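6 de janeiro de 2024

Manhã dedicada ao arquivo em papel. Comecei pela estante de baixo, onde estavam as pastas da Zarer e da Niltton, misturadas desde a mudança de sala. Critério adotado: uma pasta por fornecedor, folhas em ordem cronológica inversa, separador a cada ano. As faturas com mais de dez anos foram para a caixa de descarte — a Érica Amaral confirma a lista antes de qualquer coisa ir para a trituradora.

As pastas de grampo metálico aguentam, segundo a etiqueta do pacote, até 300 folhas de 75 g. Na prática, acima de 200 as hastes começam a abrir e a última folha rasga no furo. Dividi o manual da Dondarska em dois volumes por esse motivo. Furação padrão de 80 mm entre centros; o furador velho estava com a guia deslocada e perdi 28 folhas até perceber. Reimprimi só as que tinham tabela.

O relatório Mirzaei continua num volume só. Falta o índice e falta decidir se os anexos entram no fim ou depois de cada capítulo. Prefiro no fim.
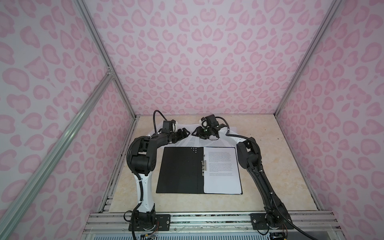

Pasta preta aberta, folhas presas no grampo metálico.

Pendências: comprar 20 separadores, trocar o furador, etiquetar as lombadas com letra de 5 mm. A prateleira de cima fica para outro dia — são só catálogos.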